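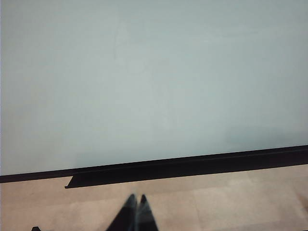

Session 9 - whiteboard writing: perception, contact, stroke planning
Handout, version of 8 Oct 2022. Replaces the draft, bin that one.

Last time: waypoints in free space. Now the tip has to meet a surface. Different problem.

Recap of the stack
Sesora = board detection and frames
Zultari = stroke planner, takes polylines in board coordinates
Tichý = the low-level controller. Do not edit its config, copy it first.

1. Finding the board
A blank board is horrid for depth. Hardly any texture, shiny, and the ceiling lights come back at you as streaks. Plane fit on raw depth gives you a surface that bulges wherever the glare is. So: mask out saturated pixels, fit to what is left, then check against the dark bottom edge in the colour image. Long straight line, easy to find, gives you the horizontal for free. From the wrist camera that line is tilted, so rotate into the base frame BEFORE you compare anything. Most of last year's bugs were this. 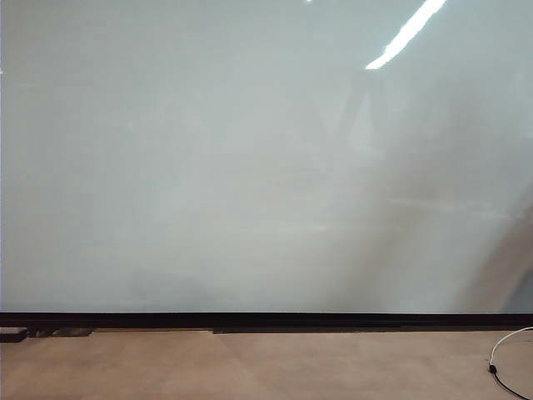 Keep the fit as a plane plus a covariance. Zultari wants both and fails silently if the second is all zeros (known, not fixed).

2. Approach and contact
Stop at a standoff of 32 mm from the fitted plane. Re-estimate. Then go in slowly along the normal until the force threshold trips, 2 N. Pen length is NOT a constant, it shifts in the grip, so treat the tip offset as unkown each run and solve for it at first contact.
Arm's own shadow falls on the board near the tip. Any tip tracker based on dark pixels will lock on to it sooner or later. Use the wrist pose as a prior, gate hard. 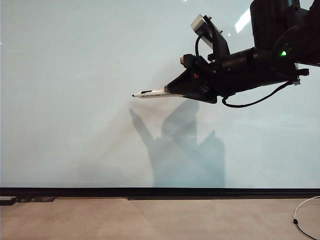

Indosine asks why not skip vision altogether and just touch the board at three corners, as the plane comes out better and the lights stop mattering. Fair for a fixed board. Fails once the board moves between strokes, and three touches cost time. Try both in the lab and compare residuals.

3. For the lab
Log set has 73 runs. Split by run and not by frame, otherwise your test numbers are rubbish.
Hand in: residual plot, tip offset per run, one paragraph on wich failures you saw.
Pen lift between strokes: see notes for session 10, not needed yet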